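Wanpen Thepsuriya has hung wallpaper for a living since she left school, and she still pastes by hand. We met at her shop in Putoteo on a Monday, before opening, and she talked while trimming samples for a customer's hallway.

She learned the trade from her uncle, Kamol Limsakul. "He gave me the ceilings," she said. "If you can do a ceiling you can do a wall. I did ceilings for two winters."

Most of her work now is in older houses. The biggest job last year was a guest house called Noiphan, which took 118 rolls and kept her and her assistant, Sakda Meesuk, busy until October. The owners wanted the same print in every bedroom. Thepsuriya tried to talk them out of it and lost.

"Small flowers are harder than big ones," she said. "People think the opposite. With a big rose you see where it joins. With little sprigs you think you've matched it, then you stand back and there's a line down the wall."

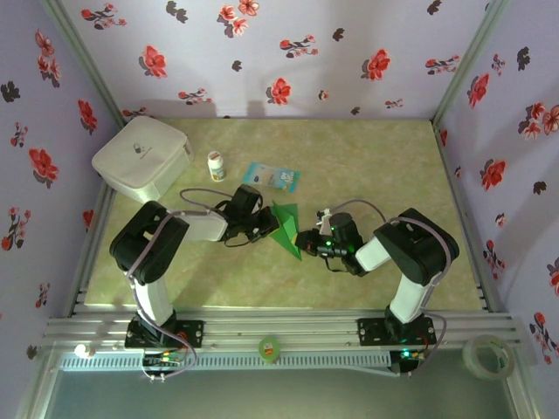 *Red and black flower sprigs on pale lavender paper.*

She checks every batch number before cutting. On one job two rolls out of 221 came from a different batch, and the colour was off by enough to show in daylight. Meesuk had to strip a whole wall. "He didn't speak to me until lunch," she said.

Corners are where she spends the most time. She never wraps a full width round an internal corner. She cuts the strip so that a narrow edge turns on to the next wall, then drops a fresh plumb line and starts again from there. "Old houses aren't square. New houses aren't square either, but the owners get upset when you tell them."

I asked about paste-the-wall papers, which are quicker. She uses them in rentals and has no complaint about them, though she finds they give her less time to slide a strip into place.

The shop sells a few rolls to people who want to do it themselves. Her advice to them is to buy one more roll than the sum says, keep the labels, and leave the bathroom to last. She charges 900 for a small bedroom, paper not included, and is booked for the next 5 months.

Her uncle still comes in on some mornings to look at the work. "He runs his thumb down the joins," she said. "Then he asks who did the ceiling."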